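Hunting for meteorites at Urnik

We drove out to Urnik in November to look for bits of the Warnum fall. The camp was 11 kilometres past Andunau, on a clay pan with almost no grass, so dark stones show up well.

We walked it in lines, a few metres apart, heads down. By midday I had picked up plenty of ironstone and no meteorites. Then, just after lunch, I found two small pieces with black crust, the larger one 720 grams. 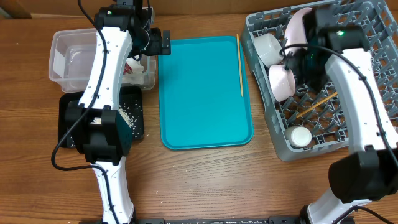

Weighing and bagging

I don't touch a find with bare hands if I can help it. Each piece goes into a clean bag with its number and position written on the outside. The bigger one is number 2605 in my notebook. A magnet is handy in the field, but it can wipe the magnetic record in the stone, so I've stopped using one.

Both pieces will go to the Sabbagh collection for a thin slice to be cut – that should settle whether they belong to the same fall. Check the rules before you go, as they differ from state to state and some finds have to be handed to a museum.

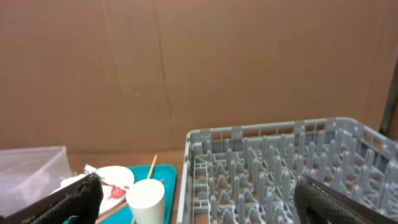
Clear plastic container on the wooden tabletop, cardboard behind.

I'll post the results when I have them.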